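Sunday, late afternoon. Notebook, adhesive bench, November.

Continuing the peel series on the Ulden backing film. Lanying cut the strips on Friday's template, 25 mm wide, from the inner part of the roll. The first wraps went in the bin because of the crease. Conditioning overnight in the cabinet, relative humidity held at 61 percent. The logger shows one dip when the door was opened to load the second tray. Recovered before the strips were touched, so I am keeping the data.

Primer is the Keane batch, opened this morning. It pours thinner than the old can. Wiped on with lint-free cloth, one direction, flash-off by the timer. The old can is sealed and labeled DO NOT USE, on the lower shelf next to the solvent waste. Please leave it there until Lihua has taken a sample for viscosity.

Panels were degreased, rinsed and dried before priming. Water break test passed on all but one. The failed panel had a fingerprint near the hole end. Cleaned again, passed, marked with an R on the back so it can be pulled from the set if it reads low.

Bonding pressure by roller, 2 kg, two passes each way. I tried to keep the speed even by counting, which is not good enough for a written method. Lihua suggests a metronome app. Cheap, will try it on the next set.

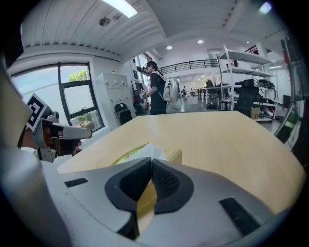
Grippers, with the square marker up on one of them.

Peel runs started after lunch. Same fixture as last time, 90 degree arm, load cell zeroed between strips. Early impression: unprimed strips let go cleanly at the film side, primed strips leave adhesive on the panel in patches. The patches sit toward the start of the peel, where the roller first comes down. I suspect the starting end gets more dwell under load than the rest. Will reverse the rolling direction on half the next set and see if the patches move.

Strip 7 primed: trace has a sawtooth in the last third. Checked the clamp, it was seated. Checked the panel, no visible dirt. Trace saved with the others, flagged, not averaged in.

Heat aging. The Brustau oven is set to 80 C. It overshoots by up to 2 degrees after the door closes and then settles. Panels are on the middle rack, film side up, with spacers between them. Do not use the top rack, the fan blows straight on it and the film edges lift. They come out tomorrow before the morning meeting and need to be back at room temperature before anyone pulls them.

The Zondano tape has not arrived. Without it we have no comparison for the aged set, only primed against unprimed. Lanying will call the supplier. If it slips again I would run the aged set anyway and add the comparison later with fresh panels from the same sheet.

To do:
Viscosity on both primer cans (Lihua)
New blade for the strip cutter, edges are starting to feather
Rolling direction test, half the set reversed
Move the logger away from the cabinet door
Rename trace files, the date is missing from the first six
Order cloths, last pack is open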